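Matte finish

Last updated: 04/04/2023

A matte finish is any surface that scatters light in lots of directions, so you don't see a reflection in it. Gloss is the opposite end, and between the two sit eggshell, satin and semi-gloss (plus whatever names the paint companies dreamed up this year). I've been painting furniture and shelves for a living long enough to have strong feelings on all of them, so please read this entry with that in mind!

How it works

Any surface is bumpy if you look closely enough. When the bumps are very small, light bounces off in one tidy direction and you get shine. When they're bigger, the light goes every which way and the surface looks soft and flat. Paint makers get those bumps by adding fine powders, usually silica, to the mix. More powder, less shine. It's the reason you have to stir a can of matte paint so well, right down to the bottom, or the last few shelves you paint come out duller than the first.

Measuring it

Shine is measured with a gloss meter, a little box that fires light at the surface and reads how much comes back. Most readings are taken at a 60 degree angle and given in gloss units. My old teacher, Jenő Bodnár, let me try his on everything in the shop. The cabinet door I was so proud of, which I'd have sworn was satin, read 69, and he laughed for a good while. The wall behind it read 7. If a reading is very low, you're meant to switch to a steeper angle of 85 degrees, where the small differences show up better.

The names on the cans don't line up, by the way. I once had two cans both marked satin, a Vurkell and a Harawira, and the first read 32 on my test board and the second 37. That's close enough for a bookcase, but put them side by side on two drawer fronts and I could see it from the doorway. Buy all your paint for one job from one maker and you'll save yourself the headache.

Where it's used

Ceilings, mostly. A flat white ceiling hides bad plaster like nothing else, and so does a flat wall. Desks and worktops are often matte too, since glare off a shiny top under a lamp is tiring on the eyes. I'm fond of off-white for these. Pure white feels a bit like a clinic to me, and off-white goes with nearly anything you set on it. 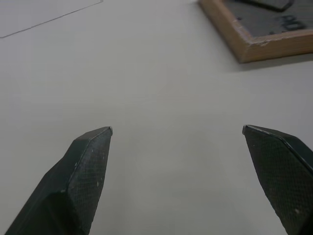 The trouble with flat paint is cleaning. Rub a flat wall hard with a sponge and you polish it, and then you have a shiny patch (painters call this burnishing) that won't come off, ever. Factory-made tops are tougher, but I still go easy: warm water, a drop of dish soap, soft cloth. Cúc Khúc, who taught me wood finishing, also kept wax polish well away from anything matte, and she was right, it fills in the texture and leaves streaks.

Touching up is the other sore point. Flat paint is forgiving here, satin isn't, and dark colors are the worst of the lot. Use the same can and the same kind of roller if you still have them, and feather the edges out thin.

See also: Eggshell finish, Gloss meter, Burnishing, Limewash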